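Platach wants a second robot cell. The first one taught them what to put on the order

Teodoro Gallardo has 20 minutes before a call with the bank and wants to talk about cable. Not the arms. Cable.

"Everybody prices the arms," he says. "Then you spend October buying everything else on a credit card."

Gallardo runs equipment planning at Platach, a repair-training shop that started on a two-arm bench cell last year. Hand tools, small parts, pick up, put down. The new request is for a second one, same size, and he's got the sheet open while we talk.
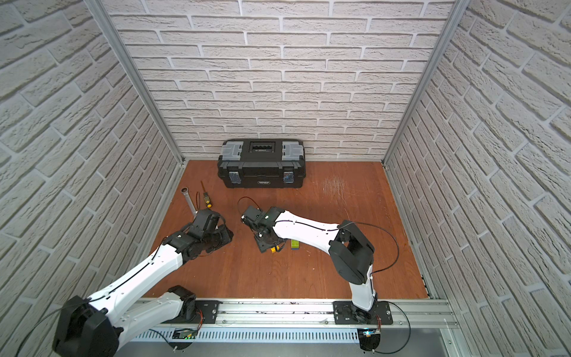 The Platach cell, both arms over the floor, toolbox at the back.

First line on the sheet is spares. Gripper fingers, servos, boards. He asked for 6 sets of fingers and got 4. "Ramiro cut it. Ramiro always cuts it." Ramiro Villalobos, who holds the budget, was walking past and did not disagree. "He'd order a spare building," Villalobos said, and kept walking.

Second line, the floor. Gallardo wants replacement boards priced in from the start, five of them, stacked on a shelf ready to go. Tools are metal, floors are not, and the first quote from Skarmont treated the floor as a one time item. He sent it back on a Tuesday. The new quote has it as a consumable, which he says is the only reason Skarmont is still in the running against Wuveo. 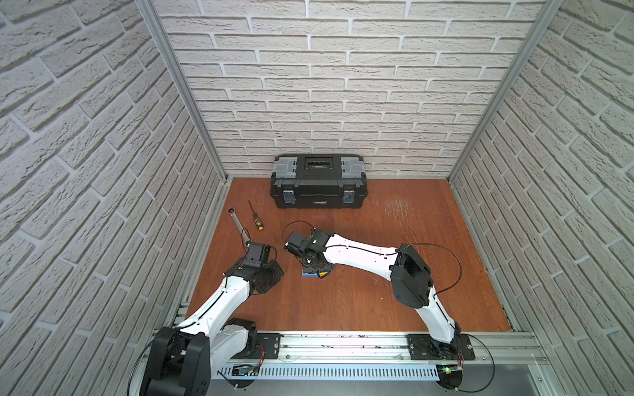 The tool budget is tiny next to the rest and gets argued over the most. Encarnación Soler, who sets up the tasks, wants ordinary stuff from a hardware store and no matched sets. A ratchet wrench and a screwdriver with a black and yellow handle are out on the floor with the toolbox shut behind them, and that is her idea of a decent spread - long things, shiny things, nothing made for a robot. "If I can't replace it on my lunch break I don't want it in there," she says. Her line for the year is smaller than the shipping on the arms.

What would he do diferently? Gallardo scrolls for a bit. Mounting plates, ordered with the rail and not after. Longer lead time on the walls. A service contract with real hours written in, because the first one said "prompt" and prompt was whatever Skarmont felt like that week.

And cable management, back to that. He wants clips and sleeves as thier own line, with a name next to it.
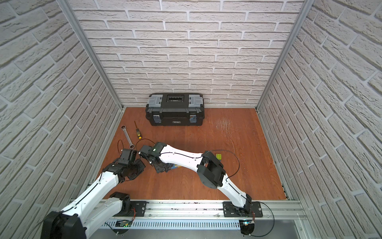 When the money lands

Approval goes through Stavros Hodžić, who has asked for one number and keeps getting a range. Gallardo says he'll have it once Wuveo answers on freight. Soler thinks they should buy the tools now regardless. Phone rings, it's the bank, early.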